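Floors Under Desks: A Short Guide to the Place Crumbs Retire

The middle of a room gets swept all the time. It's easy, it's where guests look, and you can feel virtuous in under a minute. The strip under the desk is another matter. Mine was last done properly in May, and I'm not going to say which May.

Start by moving the chair out of the room. I mean out, into the hall. If it stays nearby you'll sit in it.

Next, go dry before you go wet. A damp mop on a gritty floor makes a thin gray soup and then paints it into the seams. Use a vacuum with the brush head, or a soft broom if the vacuum is sulking. Do the desk feet first, all the way around each one, and pull the dirt toward the open floor where you can get at it. 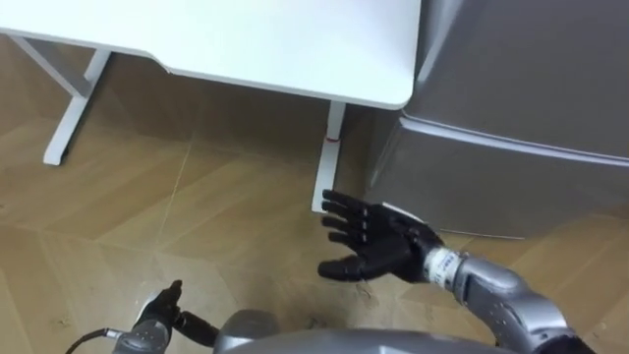

White desk legs, a herringbone or chevron floor, and the specks that collect there.

If your floor has planks set at angles, there's no single "with the grain" to follow, so stop looking for it. Pick one direction of zigzag and work along that. Then do a second pass across it. Two passes pick up what one pass only relocates.

Scuffs: try a dry microfiber cloth first, then a barely damp one with a drop of dish soap. Skip the gritty sponge. I once bought a bottle of something called Gatach that promised 20 uses, and I found one, which was propping a window.

White metal legs show every shoe mark you've ever made. Wipe from the top down and finish with the foot, where the dust gathers in a little collar. Dry it as you go.

Now the gap beside the big silver thing, whatever yours happens to be. If there's a desk corner right next to it, don't drag either one on your own. Wrap an old sock around a yardstick, hold it on with a rubber band, and sweep the sock along the base. Check for cords before you poke. Brushed metal gets wiped along the brush lines with a cloth that has no crumbs in it, so get a fresh one.

Felt pads under the chair feet are worth doing while you're down there. Change them when they go flat and hairy.

Chair can come back in once the floor is dry.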